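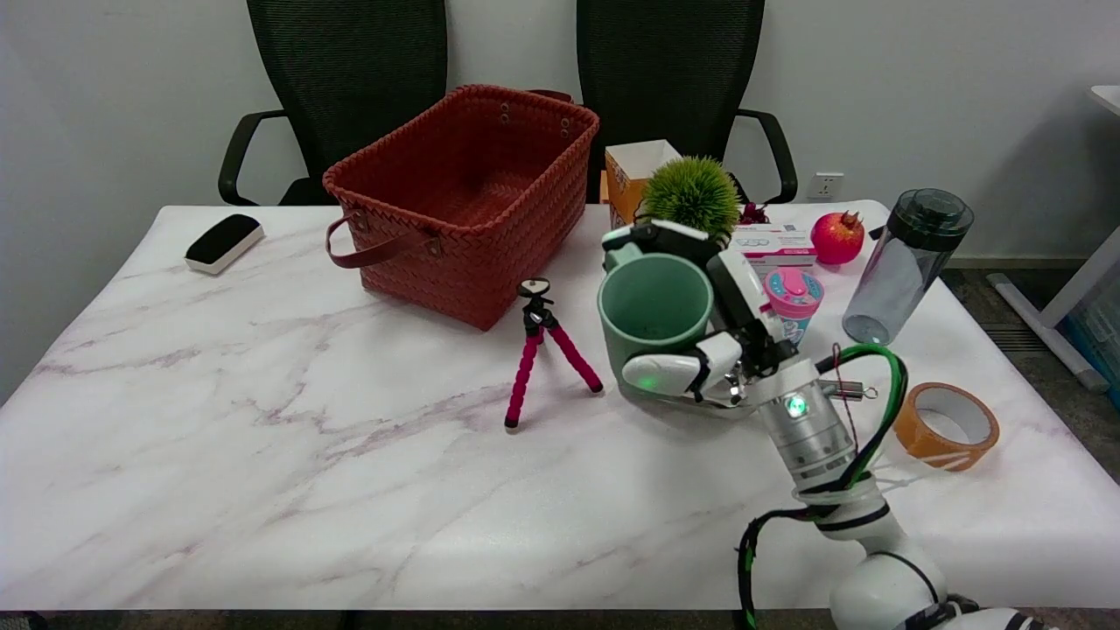
**Kuusk Regional Library Service - Local History and Community Programs**

Progress report to the Folitz Community Trust
Grant stream: Regional Memory
Prepared by: Ingrid Ostrowski, Program Coordinator
19 August 2024

## Summary

The oral history and newspaper indexing project is on schedule in two of its three parts. Recording of interviews has passed the halfway mark, and the index to the Hisinik Courier is open to the public in draft form. Work on the travelling display has been delayed and a revised timetable is set out below. We are not seeking further funds, but we do ask the Trust to approve one change to the budget.

## Newspaper index

The agreement commits the Service to indexing 2000 pages of the Courier, beginning with the first surviving issue. Births, deaths, marriages, land sales, court notices and sporting results are being entered under the headings agreed with the Trust in April. Shipping notices were left out of the original scope. They have since been added for the years before the railway, as family researchers ask for them more than any other item.

The quality of the microfilm varies a good deal. Several reels were filmed from bound volumes and the inner column is lost in the gutter. Where a paper copy is held at the Hisinik council offices, staff have travelled there to check the entry. Where no copy is known, the entry is marked as incomplete.

Spelling of surnames has been kept as printed, with a cross-reference to the usual form. This has slowed the work but was strongly favoured by the family history group when it was consulted.

## Oral history interviews

Eight interviews have been recorded with former employees of the Zuvetti cannery and their families. Each has been transcribed in full and returned to the speaker for correction. Three speakers asked for passages to be closed for a period, and those requests have been honoured in the catalogue record.

The interviews cover seasonal work, housing in the company cottages, the 3 floods that closed the lower road, and the last season before the plant shut. Two speakers gave detailed accounts of the women's sorting line, a subject on which the Service previously held almost nothing.

One matter needs attention. Several of the people we had hoped to record are now in poor health, and two have moved away from the district to be nearer family. We propose to bring the remaining interviews forward and to record by telephone where a visit is not practical. The sound quality will be lower - the transcripts should not suffer.

## Travelling display

The display was to have opened at the Hisinik branch this winter. The contractor engaged to print the panels withdrew, and the replacement quotation was higher than the amount allowed. The text has been completed and checked for all panels. Permission is still outstanding for a small group of photographs held privately.

The branches will now receive the display in this order:

1. Hisinik
2. Kuusk central library
3. The Zuvetti Memorial Hall

## Budget

Spending to date is within the approved total. Travel is below estimate and transcription is slightly above it. We request approval to move $400 from travel to panel printing, which would cover the difference in the new quotation. No other line is affected.

## Next period

- Complete the remaining interviews and return transcripts to speakers
- Finish checking the draft index against paper copies
- Settle outstanding photograph permissions
- Install the display at Hisinik

A statement of expenditure is attached as Appendix A and the list of closed passages, with review dates, as Appendix B. Questions on either may be directed to the Program Coordinator.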